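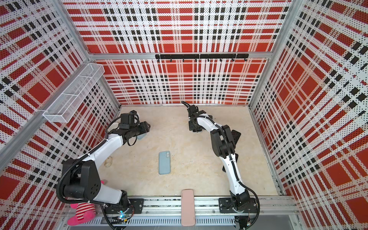 About us

Venter makes and sells printed perforated wall panels, along with the hooks, racks and wire baskets that go on them. We supply households, small workshops, schools and shops. The panels are cut and printed in our own unit, and the same people who print them answer the phone.

How we started

The business was set up by Busisiwe Lekota and Wim Cuypers. Busisiwe had trained as a textile printer and Wim fitted out shops. They met on a job for a haberdasher who wanted a storage wall behind the counter that customers wouldn't mind looking at. Everything they could buy came in white, grey or brown. Busisiwe printed a few panels herself in a blue check, Wim put them up, and two customers asked the haberdasher where they had come from.

The first year was mostly small orders, printed in the evenings in a rented garage. We moved to our present unit when the garage roof started to leak onto the stock. There are now five of us full time, with two more in the run-up to Christmas.

What we make

Panels come in three sizes and can be joined edge to edge, so most walls can be covered without cutting. Every design can be ordered in every size. The holes are small and closely spaced, and we print after they are made. This is slower, but it keeps the ink off the back and leaves the edges of the holes clean.

Checks and plaids are what we are best known for. Large plaids are awkward to print because the bands have to meet where two panels join, and any drift shows up straight away. Hugo Pacheco, who runs the print room, lines up each batch by hand before it goes through. If you order panels for a corner or an alcove, tell us which one goes where and we will number them on the back in the right order.

We also do stripes, spots and a small range of plain colours. The plain colours sell steadily and we have no plans to stop them, although Hugo would not miss the mustard.

Hooks, racks and baskets

The Osau range covers everything that hangs. It includes single hooks, racks with a row of hooks on one bar, and wire mesh baskets with or without a divider. Racks come in black and baskets in black or white. We kept the colours few on purpose, as most people are putting them against a pattern.

The divided basket was a customer's suggestion. She ran a sewing class and wanted scissors on one side and chalk on the other. It has since turned up in kitchens, with wooden spoons at one end and peelers at the other, and in a good many hallways for post and keys.

Frames

Panels can be screwed to a wall with spacers, or they can stand in an aluminium frame. The frame range is called Stevau. A two-sided frame makes a corner and a three-sided one makes a bay, which suits a workbench or a market stall where there is no wall to fix to. Frames are sent flat with the bolts and one hex key. Two people can put up a three-sided frame in a morning. One person can do it too, but it takes most of the day and a certain amount of leaning.

Please check your floor before ordering a frame. Old floors slope more than people expect and the posts will follow them. Adjustable feet are available and we are happy to advise.

The showroom

We keep a showroom at the front of the unit with a sample of every design in stock. You are welcome to bring a piece of worktop, a tile or a curtain to hold against the panels. Plaids in particular look different at full size from how they look on a screen, and red ones come up brighter. If you cannot visit, we post sample squares free of charge. They are small, so for the larger patterns we put in a printed sheet showing the full repeat.

The showroom is open from 10 in the morning until 4 in the afternoon on weekdays. We close for two weeks in August.

Who we are

Busisiwe Lekota – designs. Busisiwe draws all the patterns and decides what goes and what stays. She reads every email suggesting a new colour.

Wim Cuypers – frames and fitting. Wim designed the Stevau frames and still fits some of the larger local orders.

Hugo Pacheco – print room. Hugo joined from a sign printer in our second year.

Chandrasekhar Thampi – orders and accounts. If you have rung us, you have probably spoken to Chandrasekhar. He also looks after school and trade accounts.

Chantelle Naidoo – packing and despatch. Chantelle redesigned our cartons after a bad winter for bent corners, and returns for damage have been low ever since.

Some figures

We sent out 3,000 panels last year. The smallest order was one hook. The largest was 411 panels for Starkik, a chain of craft shops, which took up all the floor space we had for most of June and meant we ate our lunch outside.

Trade and schools

Trade accounts are open to shopfitters, designers and retailers. Schools and colleges get the same prices without needing to reach a minimum order. We can print to your own colours on orders of 400 panels or more. For your own pattern the minimum is 1,000, as the setting up takes a good deal longer.

Seconds

Panels with a misprint or a scuffed edge are sold from a rack by the showroom door. What is on it changes from week to week and we cannot put these online or hold them by phone. Bring something to wrap them in, and measure your boot before you set off.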